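Prevotdale Community Help > Food and Kitchen > Dumplings sticking to the steamer, please help

Asked 2021-09-08

Hi all, first time asking something on here though I've been reading it for ages.

I've got into making pork and cabbage dumplings since the grocer on Boychuk Street started stocking round wrappers in the freezer. The filling is great, the folding is getting better, and then I steam them and every single one welds itself to the bottom. I go to lift one out, the base stays behind and all the juice runs down into the pot. My kids call them dumpling hats!

What I've tried so far is oiling the slats with canola (helped the first batch, did nothing for the second) and a sheet of baking paper, which went soggy in the middle because I think I covered the whole floor and the steam couldn't get up. I steam them for 10 minutes over a hard boil, lid on. Frozen ones get a bit longer.

Mine is the ordinary two tier kind with the slatted floor.

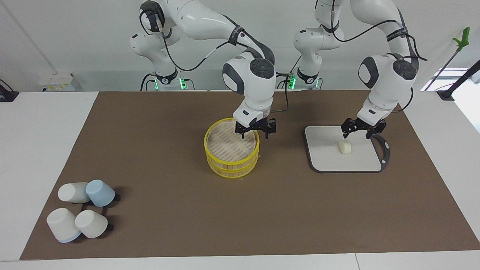 Zastel: Cabbage leaves, every time. You've already got the cabbage out for the filling so peel off the big outside leaves first, dunk them in the boiling water until they go floppy, and lay them over the slats with a few gaps round the side. Dumplings go on top with a finger's width between them. They swell up more than you'd think and if they touch each other they'll stick sideways too, and then you've got a whole new problem. When they're done, take the steamer off the heat and leave the lid off for a minute or two before you go poking at them. The wrappers firm up a little as they cool and let go much more easily. I used to skip that part because I'm greedy and hungry, and I tore half of them. You can eat the leaves too, with a bit of soy and vinegar, my favourite bit of the whole dinner.

Oh, and turn your heat down. You want a steady simmer with plenty of steam, and a hard boil spits water up through the bottom tier and makes the wrappers gluey.

14 people found this helpful

Second answer, from Tikano:

Agree on the leaves, but I wouldn't give up on the baking paper. Cut a circle a bit smaller than your steamer, fold it up like you're making a paper snowflake and snip little bits off the folds so it opens out full of holes. I do a pile of them in November before the family descends and keep them flat in a drawer. If you can't be bothered, cut a small square for each dumpling instead, then you can lift them out by the paper.

The other thing I'd look at is how wet your filling is. Cabbage holds a ridiculous amount of water. Chop it fine, toss it with salt, leave it while you do the ginger and garlic, then squeeze it in a clean tea towel over the sink until your hands hurt. I used to use 5 g of salt for half a cabbage but now I just go by feel. Wet filling soaks through the base of the wrapper while they sit waiting, and a soggy base will stick to anything you put it on. Same reason I fold them in small lots and don't leave them lying on the board. A dusting of cornflour under them helps if you have to.

My chopping happens on a board with a pale grey surface and a dark rim. 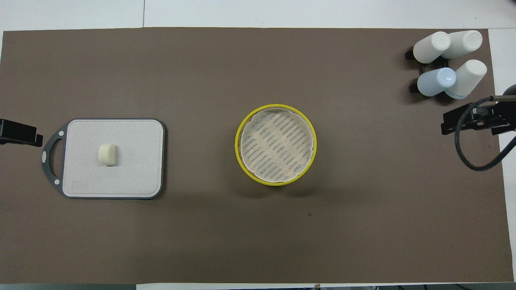

The board I use for cabbage

Third answer:

just fry them

Comment from the person who asked: Thanks everyone! Did the cabbage leaves last night with the heat down and only lost one, and that one was my fault for crowding it in. Going to try squeezing the filling next, I've never done that and I suspect it's half my trouble. And yes, the leaves are delicious.

Was this page useful? Yes / No
Related: Can I freeze dumplings before steaming? / Getting the smell of garlic off your hands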